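# Thread tension, needle choice and a slow iron

Zivano is a two-room workshop that makes linen garments and takes in mending. Its owner, who trained as a pattern cutter and now does most of the alterations, agreed to talk through the methods used there, on the condition that the conversation stay on technique. The notes below were taken over two visits in May.

## Testing before cutting

Every job at Zivano starts with a test strip cut from the same cloth as the garment, on the same grain. "If I test on the straight grain and then sew a bias seam, I have learned nothing about the bias seam," the owner said. The strip is sewn at three stitch lengths, pressed, and pulled by hand along the seam. The shortest length that doesn't pucker is the one used.

For the Strand jacket, the shop's unlined linen style, that usually means a stitch of 2.5 mm on long seams and 2 mm at the underarm. The thread is the same in the needle and the bobbin. The owner used to run a finer thread in the bobbin but stopped after several seams split at the elbow.

"Most tension complaints are threading complaints. I rethread with the presser foot up before I touch the dial. If the loops are on the underside, I look at the top thread. People go straight to the bobbin screw, and then they have two problems."

Needles are changed after each garment. A universal 80/12 handles most of the linen, with a 90/14 kept for places where four layers meet. A log is kept on a card by the machine, and at the time of the first visit it stood at 558 garments since the current machine came into service. The only part replaced in that time has been the take-up spring.

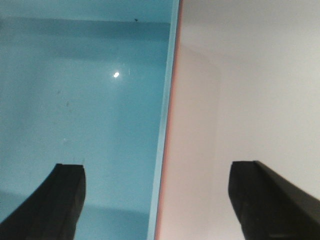 ## Flat-felled seams

The Cultum shirt, a collarless work shirt, is felled throughout. The allowance is 15 mm on both sides, with one side trimmed to 6 mm after the first pass. The wider side is folded over the trimmed one, pressed, and stitched down 1 mm from the fold.

"I press the seam closed first, as sewn, then open, then over to one side," the owner said. "Skip the first press and the fold wanders." The iron is set down and lifted — never pushed — so that the cloth doesn't stretch.

Sleeves are where the method gets awkward. The shop sews them in flat, before the side seam is closed, and fells the armhole from the outside. The side seam and underarm follow in a single pass. On a narrow sleeve the second row has to be sewn inside the tube, a few inches at a time, with the needle down at every stop. The owner allows about 11 minutes per side for it.

## Mending

Mending came up on the second visit. The shop accepts worn knees, torn pockets and pulled hems but turns away zippers in coated fabric.

For a worn knee, the patch goes on the inside and extends at least 3 cm past the thin area in each direction. Its edges are left unturned and pinked. "A folded edge makes a ridge, and the cloth wears through again along the ridge. I'd take a little fraying on the inside." The rows of stitching run with the lengthwise grain and end at uneven distances, which spreads the strain.

Patches are prewashed in hot water and dried before cutting. The owner prefers cloth slightly lighter than the garment and keeps a bin of offcuts sorted by weight. Color is a second concern, handled with the thread.

## Work in progress

The next pattern, called Zenness, is a wrap dress with a bias-cut front. Two samples have been sewn so far. The first was hemmed the day it was cut, and the hem dropped unevenly by almost 2 cm over the following days. The second hung for 48 hours before it was marked.

"The second one is better at the hem and worse at the neckline," the owner said. "I staystitched the neck after hanging it. It should have been before." A third sample will be cut from the same bolt, with the neckline stitched as soon as it comes off the table. Seam allowances on the bias edges will go up to 20 mm, and the waist tie will be moved to the left side seam.

Jun 26, 2019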